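Werer — Qui sommes-nous

Werer conçoit des postes de démontage et d'assemblage robotisés pour ordinateurs de bureau en fin de premier emploi. Dit comme cela, c'est un peu sec. Disons que nous avons choisi, en toute connaissance de cause, d'apprendre à des bras articulés un travail que n'importe quel adolescent expédie avec un tournevis et de la mauvaise humeur.

D'où nous venons

L'entreprise est née d'un lot de tours fatiguées que le reconditionneur Aubert ne savait plus où empiler. Notre première machine a mis un mois de janvier entier à comprendre ce qu'est un clip en plastique. Elle en a cassé 68 avant d'en ouvrir un proprement, et nous avons encadré celui-là. Il est à l'accueil, à côté de la plante — qui va moins bien.

Ce que nous vendons

Notre kit s'appelle Clenavbridge. Le nom a été choisi tard le soir et personne n'a voulu rouvrir le débat. Il comprend un support à compartiments pour les pièces retirées, une plaque d'entraînement qui imite une carte mère, les routines de préhension et une documentation de 200 pages dont l'index est, paraît-il, très réussi. Le bras est en option pour ceux qui en ont déjà un.

Les routines couvrent le disque dur et son berceau, le processeur, les barrettes de mémoire et les cartes d'extension. Les câbles, nous y travaillons. Les câbles aussi, de leur côté.

Le travail, de près
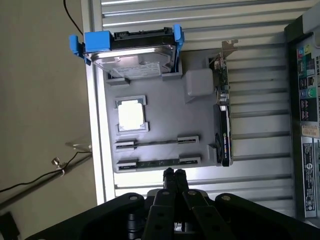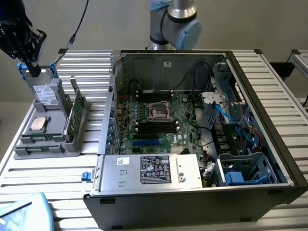
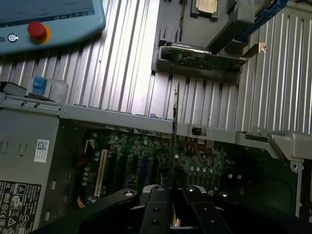
Une carte d'extension, prise par la tranche.

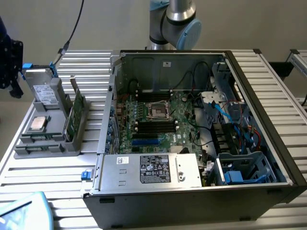

Travailler avec nous

Nous sommes 31, répartis entre l'atelier et un étage de bureaux où il fait toujours trop chaud. Un essai commence par l'envoi de quelques machines de votre parc, de préférence les plus pénibles. Nous vous rendons un rapport, les pièces triées et un devis rédigé en français courant.

Nous ne promettons pas de remplacer vos techniciens. Ceux qui nous ont rendu visite ont surtout demandé si le bras pouvait aussi remplir les bons de retour. Il ne peut pas, et la question figure désormais dans la foire aux questions.

Page mise à jour le 18 octobre 2019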